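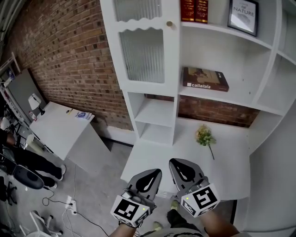
# Repainting built-in cabinets without buying everything the paint aisle wants to sell you

Most guides to painting cabinets are written by people who would like you to finish in a weekend. I have painted five sets of built-ins, three of them my own, and not one was done in a weekend. Two looked finished on the second evening, and I put the books back, and one of those still has the shadow of a dictionary stuck to the middle shelf.

What follows is the slow way. I've marked the spots where I think the usual advice is wrong or where I'm not sure.

## Decide whether it needs painting at all

Wash it first. Use warm water, a squirt of dish soap and a rag you don't mind throwing out. Do the area around the knobs twice. A surprising amount of "yellowed" paint on older built-ins is hand grease and candle smoke, and it comes off.

If it still looks bad after a wash, live with it for a week anyway. Kirsty Rewi, who rented me my first place in Darkislow and had painted every cupboard in the building herself, used to say that half her painting was to cover up her other painting. Thick old coats fill in trim, glue doors to frames and blunt every edge. Another layer makes all of that a little worse.

## Test for lead

If your house was built before 1978, or you don't know when it was built, test before you sand. Old coats can be hiding under newer ones, so cut a small notch down to bare wood and test the side of the notch. The swab kits are fine for telling you there's a problem. I trust them less when they say there isn't one, and for anything in a room where small children play I would pay for a lab test. If the result is positive, stop reading this and find someone certified to do the work.

## What you need

- Screwdrivers, and a utility knife for slicing through paint lines
- Painter's tape and a pencil
- Sandpaper in 120, 180 and 220 grit
- A vacuum with a brush head
- Degreaser
- Bonding primer
- Enamel paint made for trim and cabinets
- One good angled brush, one small foam roller, spare sleeves

You'll be told you also need a tack cloth, a paint conditioner, a deglosser and a set of little plastic pyramids to stand the doors on. I own the pyramids. They leave dents in soft paint. Two scrap boards with a towel over them work as well, so long as the painted side is facing up.

## Take off the doors and hardware

Label each door on the inside of the hinge cup or behind the hinge leaf, where paint won't reach, then put a strip of tape over the label. Put the screws from each door in a separate bag with the same label. Old hinges have settled into their own positions and a swapped pair can leave you with a door that rubs.

If a knob won't turn, it is usually painted on. Score around the base with the knife before you pull out the pliers.

Doors with glass are the ones people rush. If the pane is held in by clips or small strips of wood on the back, take it out and store it somewhere flat. If it's puttied in, leave it and tape it. Patterned or ribbed glass is a nuisance, as tape bridges the low spots and paint creeps underneath. Press the tape down with a fingernail along the outer edge only, and plan on scraping a little later. I have read that petroleum jelly rubbed on the glass solves this. I tried it once, got it on the frame, and had a six-inch strip that would not take primer.

## Clean again

Yes, again, with degreaser this time, and then with plain water. Read the label on "no rinse" cleaners closely. Several tell you to rinse if you're going to paint, down in the small print on the back. Let it dry overnight.

## Sand, but not much

You are scratching the surface so the primer can grip. You aren't trying to reach wood. Go over flat parts with 180 until the shine has gone, and save the 120 for drips and chips. Any shaped or scalloped trim gets a folded scrap of 220 and light pressure. It is very easy to flatten a curve and very hard to put one back.

Liquid deglosser gets recommended as a way to skip all this. It might work on some finishes. On the two where I used it, I could lift the new paint with a thumbnail a month later, and I'd followed the directions.

Vacuum everything, wipe with a damp rag, and wait until it's dry.

## Prime

Use a bonding primer, whatever the front of the paint can says about "paint and primer in one." That phrase mostly means the paint is thick.

One thin coat is enough over old paint in good condition. Bare wood wants two, and knots or water stains want a shellac-based primer dabbed over them first. Open the windows for that one.

I used Forel on my last three jobs and it stuck. I also used Salian on a bathroom cupboard and it stuck just as well, for less money. I have no idea whether the difference shows up after ten years, and I doubt the person at the paint counter does either.

When the primer is dry, run 220 over it until it feels smooth under your palm.

## Paint

Start with the inside of the frame, move to the shelf edges, and finish with the broad outer faces. On a paneled door, do the groove first, the center panel next, and the outer rails last.

Brush the corners, roll the flats, then stop touching it. Nearly every bad finish I've made came from going back over paint that had begun to set. If you notice a drip after ten minutes, leave it. Sand it out tomorrow.

Where a built-in meets a brick wall, don't try to tape the brick. It won't seal. Hold a wide putty knife or a piece of stiff card against the joint and move it along as you go, wiping the edge each time. If there's a gap, a bead of paintable caulk will give you a line to follow, though some people prefer to see the gap and it's their wall.

Two coats will do it for white over white. Going from a dark color to white takes three, or more, and the salesman's word that one will cover should be ignored.

## Wait

"Dry in one hour" means dry to the touch of somebody who wants to sell it. Dry and cured are different things. Most cabinet enamels need weeks to reach full hardness, and a cold or damp room stretches that out.

My own rule is to hang the doors after three days, leave the shelves empty for two weeks, and keep heavy items off until a month has gone by. Yayra Agyeman painted a wall unit from the same can of Onusano enamel I was using, loaded it after four days, and had no trouble whatsoever. So I may be overcautious. I still wouldn't.

Small felt or clear bumpers on the door corners will keep fresh paint from sticking to fresh paint. Use them even if you hate how they look, and take them off in May.

## What it cost

A painter quoted me $900 for the last set. I thought that was high until I'd done it myself. Materials came to a good deal less, but I lost the use of the room for most of a month, and I would have to think hard about which was the better deal. If your time is short, or there's a lot of carved trim, get a quote or two before you buy the brush. Ask what primer they plan to use, and whether the doors get painted flat or hanging. If the answer to the first question is "none needed," call somebody else.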